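Torncombe publishes good-practice rules for hand-held gripper recording, fifth draft and all

VAMHAM – Torncombe today released its Good Practice Rules for Hand-Held Gripper Recording, a free guide for teams that teach robots to handle household objects by having people do it first. The rules run to 5 sections. An earlier draft had more, including one on the correct use of the word "grasp," which has been retired with thanks.

The guide grew out of a review of 3237 recordings made at the company's Vamham site. Of these, 1006 were set aside under the new rules. The most common fault was a missing note of what the operator had been asked to do, a detail everyone on the team had been certain they would remember. 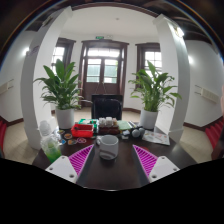

Section 1 deals with the table. Torncombe asks that it be allowed to look like a table. Early sessions used one object on a bare surface, and the resulting software became very good at bare surfaces. Teams are now asked to keep everyday clutter within view, to change its arrangement between sessions, and to write down the change before lunch.

Section 2 covers the start of each recording. Fingers are to be open, the target is to be in view, and the operator is to wait for a slow count of two. Testers described this as the hardest rule in the document.

Sections 3 and 4 concern liquids and breakables. Bottles must be capped before anyone picks them up, and the cap must be checked by hand – looking at it with confidence does not count. Ceramic items stay in the plan only if the team is prepared to lose them. A dropped mug is logged as a dropped mug, and the recording is kept. The phrase "unplanned release" is no longer accepted on Torncombe forms.

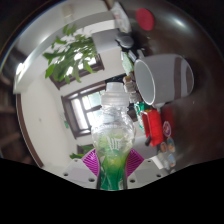 Section 5 sets out how recordings are labeled and shared. Each one carries the task, the result and the finger pads fitted at the time. Failed attempts are marked as failures and stored alongside the rest. Rooms are cleared of personal papers beforehand, and anyone who might wander through is told what is being recorded and where it will go.

Two outside groups, Surdu and Drekau, tried the rules before release and returned 766 comments between them. Torncombe has read them all and adopted a good many. The debate over whether a lid is an object or part of an object remains open, and further letters on the subject will be filed.

The rules are voluntary. They can be copied, adapted and printed without a fee, and teams that change them are asked only to give their version a different name. A revised edition is planned for May.

Copies are available on request from the Torncombe press office in Vamham, which answers the phone until 4 p.m.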